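Is Murkport worth two nights, or should we just stay in Flastberg?

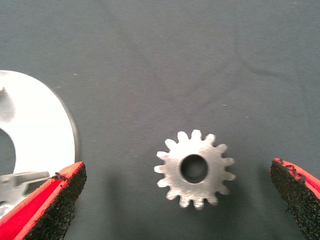 We're off in December, me and my sister, and we've got five nights to play with. Everyone we ask says Flastberg for the old town and the markets, and then they go a bit vague when I mention Murkport. I've read that it used to live off the shipyards and now it's mostly cruise passengers. Does it go dead once the ships stop? Neither of us drives, and we'd want a warm pub or two in the evening. Budget is 820 for the pair of us, not counting flights.
Posted by tillyontour, March 2019

Dorian Aubert
Go, but know what you're getting. I lived up the hill there for a couple of winters and it's a different town out of season. The harbour cafes mostly shut (they make their money in summer and I don't blame them), but the streets behind the fish market carry on as normal because that's where people do their shopping. Prices drop a lot too. We had a double room near Baudry Square for less than a hostel bed in Flastberg!

Getting there is easy. Take the train and sit on the left for the coast. The last one back is early in winter, so don't try it as a day trip and expect dinner as well. If it's clear, walk out to the lighthouse - 2 miles each way, flat, very windy. The old customs house is good for an hour if it's raining, which it probably will be.

I'd do three nights Flastberg, two Murkport, in that order.

kestrel2173
went once, rained, everything shut. stay in Flastberg

Mags on the Move
Bit of both from me. We liked Murkport but one night was plenty. What I would add is the Rusari ferry, which still runs in winter if the sea behaves. It's only 10 minutes over and there's a bakery by the landing that does a lovely almond bun. Check the board at the quay on the morning you go as the website is hopeless. Oh, and take cash, the ticket man wouldn't take my card.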